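Equipment plan for the next two quarters
By Emilian Văduva
December

The budget for handheld grippers and related gear is set, and this item covers what we are buying, what we are putting off, and what team leads need to send in before orders go out.

The biggest line is the grippers themselves. We are adding 5 complete Plolel units, each with two sets of finger pads and a carry case. The quote came in at $483 per unit, which is higher than last year. The supplier would not move on price but did agree to ship everything in one delivery, so we pay freight once.

Finger pads are now a separate line. Until this year they were charged to general supplies, and it was hard to tell how many we went through. Stock stands at 126 pads. Please log each replacement on the sheet by the parts cabinet, with the gripper number and the date. Those numbers will decide the size of the spring order.
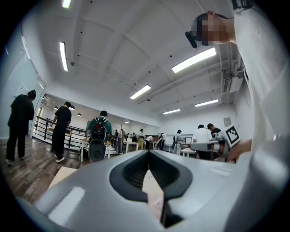
Head-mounted devices are on hold. We looked at the Lustix model and liked the fit, but the straps are sold separately and the warranty covers only the main unit. We have asked for a revised quote that includes straps and will look at it again next quarter. Existing units will be repaired in the meantime.

Marker boards will be made in house. Printed and mounted, a batch comes to $282, and the outside price was well over twice that. Filip has the print files. If you need a size other than the standard one, tell him before the batch is cut.

Two items were dropped from the list. The second charging cart can wait until the new grippers are in use and we know how full the first one gets. The arm mount from Bremero does not fit our tables without an adapter plate, and the plate is not yet for sale.

Team leads should send me their remaining requests by noon on Tuesday. Include the part number, the quantity, and the project it will be charged to. Requests without a project code will be held over to the next round. If you share equipment with another team, send one request between you and say where it will be stored.

Recent items
Changes to the parts cabinet sign-out
Battery care for handheld units
How to return a damaged gripper
Workspace booking for the new quarter

Questions about this newsletter? Contact the equipment desk.
Back to top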